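# Palline Siding

The grain train stopped at kilometer post 80 at 4:12 in the morning. Matěj Bednárik wrote the time in the log, then the train number, 846, then the word "unplanned." The signal ahead of it was green.

He called the driver.

"You have a clear aspect," he said.

"I have a clear aspect and no brake pipe pressure," said Peadar Costello. "I'm going back to look."

A walk along a loaded train takes time. Costello had 17 hopper cars behind him and a flashlight. The wind was coming across the Palline flats at an angle that made it hard to hear a leak. Bednárik moved the passenger service to the loop at Drerkgate and held it there. He told the Drerkgate signaler it would be an hour. She asked whether that was a real hour. He said it was an estimate.

At 4:39 Costello called again.

"Car nine. The rear wheelset is on the ties. It's upright. The hose parted when it dropped."

"One car?"

"One car. The rail is broken under it. It's a clean break, maybe a hand's width open."

Bednárik closed the line in both directions and started down the call sheet. The sheet had been revised in June and still listed two people who had left. The third name was Silvia Jelínek, track engineer, who answered on the second ring and asked only for the post number and the rail section. She was on the road by five.

The Kadlec crane could not be there before noon. Jelínek decided she did not need it. She had the front eight cars uncoupled and drawn forward to the siding, and sent for the rerailing frogs and a pair of jacks. While the crew unloaded the truck she knelt by the break and cleaned the face of it with a wire brush. A fresh break is bright across the whole section. This one was dark from the base of the web to halfway up the head, and bright only above that.

She called it in. "This has been growing a long time," she said. "Who ran the last ultrasonic pass?"

"Jarnex," said Bednárik.

"And it found nothing?"

He looked at the report. Post 78, post 79, post 81. He read the numbers to her twice.

The Jarnex depot was a brick building behind the Drerkgate yard. Arnaldo Godinho ran it with one technician, Bořivoj Matoušek, who did the repairs and kept the test records. Jelínek arrived at two in the afternoon with mud to the knee. Godinho had the printed report ready in a folder. It matched the one in the control office, with the same gap.

"The car covered the section," Godinho said. "I was on it. We don't skip a kilometer."

"Then there is a file."

"There was a file. The office computer failed while it was compiling the report. We ran the report again on another machine, from the copy."

"Was the copy complete?"

Godinho looked at Matoušek.

"I didn't compare them," Matoušek said.

He cleared the end of the bench, brought the old computer up from the store room, and opened it.
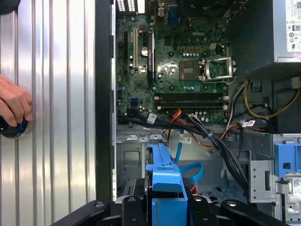

*The Dell desktop with its case open.*

Jelínek stood behind him and did not talk. He disconnected the drive, carried it to the other bench, and attached it to a reader. The first attempt gave an error. He changed the cable. The second attempt gave a list of folders, and he sorted it by date.

Post 80 was there. He opened the trace and scrolled along it – level, level, a joint, level – and stopped. The echo stood well above the reporting threshold. Anyone shown it would have ordered the rail changed within the week.

"Print that," Jelínek said. "Then copy the whole drive, and this time compare it."

Godinho had sat down. "I signed the report," he said.

"Yes."

"It had the right number of pages."

She took the trace from the printer, wrote the post number in the corner, and initialed it. Then she asked to use the phone.

Bednárik was still at the desk, four hours past the end of his shift. Car nine was back on the rail, he told her, and the closure piece was being drilled. Costello had gone off duty at ten and left a statement. He wanted to know what speed to set when the line reopened.

"Don't set one yet," she said. "I need the list of every section they tested with that machine."

He turned to a new page in the log and asked her to spell the technician's name.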